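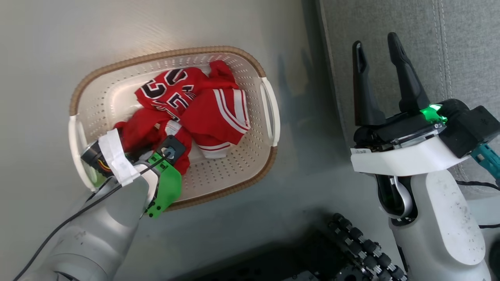
Joar Nygård wrote to us after the last edition to say that the steps for hanging the logger came before the steps for starting it, and that he had tied his to the longline and motored home before finding out it was still asleep. The order has been changed. Please work through this section from the beginning, even if you have fitted a Plondix before.

Section 4: Setting up the logger on a mussel longline

This section covers the Plondix temperature and salinity logger when it is hung from a surface or submerged longline. For rafts, see Section 5. For use inside a hatchery or holding tank, see Section 6.

4.1 What you need

The logger, with its cap and green sealing ring
The reader cradle and its cable
The stainless bracket and two bolts
A bottle of 33 check solution (supplied)
A clean jug or beaker, tall enough to cover the sensor
Three metres of 8 mm rope, not supplied
Two marker tags, not supplied
A soft brush and fresh water

Do not use galvanised shackles against the stainless bracket. If galvanised is all you have on board, put a rope strop between the two.

4.2 Charging and starting the logger

Do this ashore, the day before you go out.

1. Unscrew the cap by hand. Do not use pliers or a strap wrench.

2. Wipe the thread and the groove with a dry cloth. Look for grit, shell or hair in the groove.

3. Set the logger upright in the reader cradle and plug the cradle in. The light on the cradle goes amber.

4. Leave it until the light turns green. A flat battery takes five hours. A new logger is sent out part charged and will take less.

5. Open the Stakent program on your computer and choose Find logger. The serial number should match the one engraved on the body. If it shows a different number, another logger is in range. Move it to another room and try again.

6. Set the clock. The logger takes its time from the computer, so check that the computer is right first. We suggest leaving it on winter time all year.

7. Choose how often it takes a reading. Every 15 minutes suits most growers. Every five minutes is useful in the spring if you have a river coming into the site, but it shortens the battery life a good deal.

8. Press Start. The light under the cap window blinks twice, waits, and blinks twice again. One blink on its own means the logger is charged but not started.

Note: once started, the logger keeps recording in air. Readings taken in the van and on the boat will appear at the front of your file. You can trim them afterwards (see 7.3). They do no harm.

4.3 Checking the salinity sensor

1. Rinse the jug with fresh water, shake it out, then rinse it with a little of the check solution and throw that away.

2. Pour in enough solution to cover the sensor by two fingers' width.

3. Lower the logger in, sensor end down, and tap the side to free any bubbles.

4. Wait ten minutes. The solution and the logger both need to be at room temperature.

5. Choose Live reading. It should show 33, give or take 0.3.

6. If it is outside that, take the logger out, brush the sensor gently under the tap, dry it and repeat with fresh solution. If it is still outside, choose Adjust and follow the screen.

Do not pour used solution back into the bottle. Do not make up your own with table salt.

Caution: the sensor face is coated. Never use a scraper, scouring pad, bleach or vinegar on it. Scratched sensors are not covered by the guarantee.

4.4 Closing the cap

Most of the loggers that come back to our Weltmont workshop have let in water, and nearly all of those were closed on a dirty or twisted ring.

1. Fit the green ring in its groove. It should lie flat all the way round.

2. Smear on a very thin film of the grease supplied. The ring should look shiny. If you can see lumps of grease, there is too much.

3. Screw the cap down by hand until the two arrows meet, then stop.

4. Hold the closed logger in a bucket of fresh water for one minute. A bubble or two from under the bracket seat is normal. A steady string of bubbles from the cap is not. Take it out, dry it and start this part again.

Change the ring every September, or whenever the cap has been off more than ten times. Older units with a black ring (serial numbers below 1151) take a different size. The green ring will go on but it will not seal. Ask for part 158.

4.5 Choosing the place

Hang the logger where the mussels are. For most sites that means halfway down the droppers, and well in from the end of the line. The corner buoys get more wave movement and the readings there are less use.

Keep it at least two metres clear of the seabed at the lowest tide. A logger that touches bottom will silt up, and the salinity figures drift low over a week or two before anyone would notice.

If you have two loggers, put one shallow and one deep on the same line. Idun Eklund runs hers at two metres and seven metres, and tells us the gap between them after heavy rain is the thing she looks at first when deciding whether to lift.

4.6 Hanging the logger

You will need two people, one to work and one to hold the boat on the line. Wear a lifejacket. Do not lean out over the roller while the star wheel is turning.

1. Bolt the bracket to the logger before leaving the quay. Tighten the bolts evenly. They should be firm and no more.

2. Check that the light is blinking twice. Write down the time.

3. Tie the rope to the bracket eye with a bowline and tape down the tail.

4. Lift the backline in the usual way and find a gap between droppers. Do not tie the logger to a dropper. It will be stripped off at harvest.

5. Make the other end fast to the backline with a rolling hitch and two half hitches. Put a marker tag on each side.

6. Lower the logger by hand with the sensor end down. Do not throw it in.

7. Let the backline down slowly and watch that the rope falls clear.

8. Note the position, the line number and the depth in the back of this guide or in your site log.

Note: on submerged lines, add a second strop. Vilgot Sæther lost a logger from a single knot in the first winter gales and got it back from a beach the following spring, still recording.

Caution: in very cold weather do not leave the logger lying wet on deck. Ice in the sensor well can crack the coating. Keep it in a bucket of sea water until you are ready to hang it.

4.7 Cleaning visits

Lift and clean the logger once a month from April to October and every two months in winter. Sites with heavy sea squirt or barnacle settlement may need a visit every fortnight in early summer.

1. Lift the backline and bring the logger aboard.

2. Brush the body first, then the sensor, using the soft brush and fresh water.

3. Check the bolts, the knots and the rope where it passes through the eye.

4. Look at the light. Two blinks, carry on. One blink, or none, take it ashore.

5. Put it back at the same depth.

Do not open the cap on the boat.

4.8 If something is wrong

No light at all: the battery is flat or the logger has let in water. Take it ashore and charge it. If it will not charge, do not open it again. Send it to us as it is.

Salinity reads zero: there is air in the sensor well, or the logger is hanging upside down.

Salinity creeps down from week to week: growth on the sensor. Clean it and compare the next day's figures.

Temperature jumps by several degrees for an hour at a time: check your site log. This usually matches a day when the line was lifted.

Program shows error 2659: the cradle has lost contact. Dry the pins on the base of the logger and seat it again.

If none of these helps, write to Rajeshwari Subramaniam at the Weltmont workshop with the serial number and the date you last changed the ring. Growers who bought through Crăciun should send the logger back to them with the receipt.

Section 4 last revised December 2022. Section 5, Rafts, starts on the next page.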